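Silviu Vlad promete um RPG de mesa, Sima, sem mestre e quase sem regras. "São 23 páginas, chega", garante. Custa a crer.
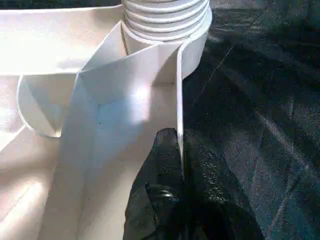
E quem decide se o salto resulta? "A mesa." E se a mesa discordar? Encolhe os ombros. "Vota-se."

Os testes

Vlad fala em 500 sessões, mas não mostra registos.

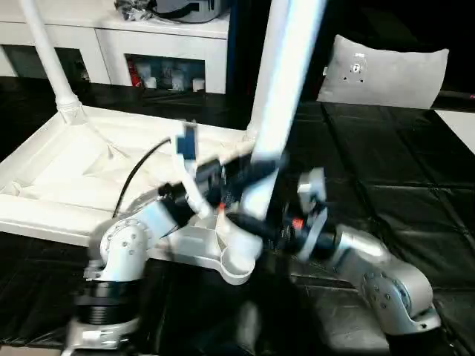 O preço

A Grinetow imprime 4000 exemplares em outubro. Caro, para tão pouco texto? "Paga-se a ideia."
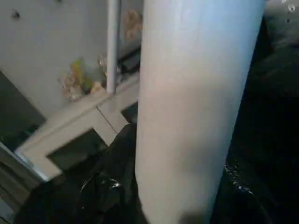

E depois

Há uma expansão, Baledow. "Essa traz regras", admite.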